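Muñeca articulada

Una muñeca articulada es una figura de forma humana cuyas extremidades se unen al tronco mediante piezas móviles, de modo que puede adoptar distintas posturas. Se emplea como juguete, como objeto de colección y como modelo para el dibujo.

Historia

Se conocen figuras con brazos y piernas móviles desde la Antigüedad, en terracota, hueso y marfil. En Europa, la talla en madera dominó la producción hasta el siglo XIX, cuando se extendieron la porcelana y las pastas moldeadas. El taller Fortin, activo en la localidad de Odura, llegó a ofrecer 60 modelos en su catálogo y fijó en 10 el número de piezas de su figura básica.

Sistemas de articulación

El método más antiguo consiste en unir los miembros con hilo o alambre. La espiga de madera permite el giro en un solo plano, mientras que la rótula admite el movimiento en varias direcciones. En las figuras de mayor tamaño es habitual el cordón elástico interior, que mantiene la tensión entre las piezas y debe sustituirse cuando pierde fuerza.

Muñecas de tamaño reducido

Las figuras pequeñas se destinaron en su origen a las casas de muñecas. Su escaso volumen limita el número de articulaciones, por lo general a hombros y caderas.

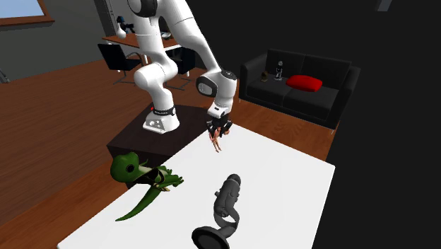 Figurilla de miembros delgados sobre una mesa blanca, en una escena generada por ordenador.

Colecciones

El Museo de Nesholm conserva 902 ejemplares, catalogados por Casimiro Mateos y Manon Charbonneau. La colección Ustum reúne casi 1202 piezas, en su mayoría de madera.

Véase también

Casa de muñecas
Maniquí
Marioneta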